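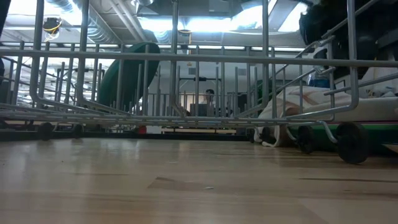 食器洗い機のカゴを「永久保証」にするという発表が、家電業界でちょっとした話題になっている。打ち出したのは住宅設備メーカーのFetskaで、9月から販売する新機種について、カゴ本体の錆や変形を期限なしで無償交換するという。同社の発表資料は「一生使えるカゴ」という言葉を見出しに掲げ、環境負荷の低減にもつながるとうたう。ただ、資料を最後まで読むと印象はだいぶ変わる。保証されるのは灰色の針金でできた枠の部分、つまり細いピンが何列も並んだあの格子であって、その下に付いている黒い小さな車輪は「消耗品」に分類され、対象から外れている。カゴの不具合として利用者がまず思い浮かべるのは、どちらだろうか。

同社によれば、車輪の交換は有償で、部品は1セット3,000円。送料は別にかかる。保証期間についての説明はなく、問い合わせたところ「使用状況により摩耗の度合いが異なるため、一律の保証はなじまない」との回答だった。枠の保証がなじんで車輪の保証がなじまない理由は、それ以上聞いても出てこなかった。

さらに気になるのは適用の条件だ。無償交換を受けるには購入後20日以内に専用サイトで製品登録を済ませる必要があり、登録には会員アカウントの作成が求められる。中古で譲り受けた場合や、賃貸住宅に備え付けの場合は対象外。引っ越しで設置場所が変わったときは再登録が必要で、忘れると保証は失効する。「永久」という言葉から受ける印象と、実際に保証が生きている期間とのあいだには、かなりの開きが出そうである。

指定外の洗剤を使った場合も保証の対象にならない。指定されているのは関連会社Grandoraの製品で、発表資料の末尾に小さく一覧が載っている。数えると16品目あった。市販の洗剤では錆びるのかと尋ねると、「錆びるとは申し上げていない」という。それなら指定する必要もなさそうなものだが、この点については「総合的な判断」という説明にとどまった。指定品の価格は店によって差があるものの、記者が近所の量販店で見たかぎり、隣の棚の商品より安いものは見当たらなかった。

長期保証を前面に出した売り方は、Fetskaが初めてではない。競合のWunderlichも数年前、食器洗い機の庫内部品に10年保証を付けて売り出したことがある。こちらは対象部品の一覧が分かりにくいと販売店から苦情が出て、次の機種からは通常の保証に戻された。当時の売り場を知る販売店の店員は「保証の話をすると、かえって『そんなに壊れるのか』と聞かれた」と振り返る。今回の新機種についても、店頭での説明をどうするかはまだ決めていないそうだ。

Fetskaが強調する環境面の効果にも、裏付けは乏しい。資料には「カゴの廃棄を大幅に削減」とあるが、現在どれだけのカゴが単体で廃棄されているのか、数字は示されていない。家庭用の食器洗い機では、カゴより先に本体の寿命が来て、まとめて処分されることも珍しくないはずだ。本体を買い替えたあとも古いカゴを使い続けられるのかと確認したところ、「互換性は保証の範囲に含まれない」との答えが返ってきた。新機種のカゴは従来機種とも寸法が違い、いま手元にある本体には入らない。一生使えるカゴは、一生使える本体がなければ置き場所に困ることになる。

修理部品を扱う通販会社Cinevovは、この発表を冷ややかに見ている。同社の広報担当者は「当社に注文が来るのは枠より車輪や留め具が多い。枠だけが長持ちしても、お客様の出費はあまり変わらないのではないか」と話す。もっとも、同社は互換品の車輪を売る立場であり、メーカーが車輪まで無償にすれば困る側でもある。その言い分も割り引いて聞いたほうがいい。互換品を取り付けたカゴが永久保証の対象に残るかどうかについて、Fetskaは「個別に判断する」としている。

水曜日に開かれた販売店向けの説明会では、保証書の見本が配られた。両面印刷で、表には大きな文字で「永久」、裏には細かい字で条件が並ぶ。出席者からは、メーカーが当該機種の部品供給を終えたあとも交換に応じるのかという質問が出た。担当者は「同等品での対応を検討する」と答えたが、同等品が用意できない場合にどうなるのかには触れなかった。保証書の裏面にも、それに当たる項目はない。

新機種の価格は未発表で、保証の費用が本体価格にどの程度上乗せされるのかも明らかにされていない。Fetskaは発売までに専用サイトで条件の全文を公開するとしている。購入を考えている人は、少なくともその公開を待ってから決めても遅くはないだろう。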